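Hi all,

Chiming in on the draft handling rules, mostly section three. Our side of it is soft goods and baskets, so I have opinions!
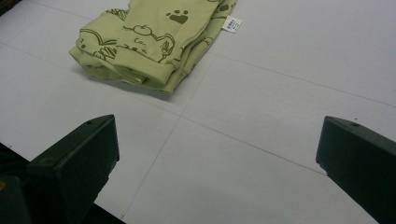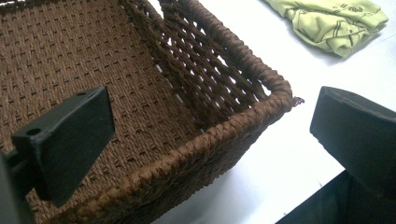
Francine Girard wrote:
> I'd like one rule for every item: fingers fully open
> before the approach, and stop if a tag or loose
> cord is in the way. Can everyone live with that?

I can, mostly. Open fingers, yes please. Stopping for every tag, no – half our clothes have one, and we'd never get through 400 runs. Could we say "don't close on a tag" instead? For woven stuff I'd add a check of the finger pads every 58 runs (fibers get everywhere). Marius does it at Heris already and it takes him no time.

I'll send wording to Siiri by tomorrow night.

Keith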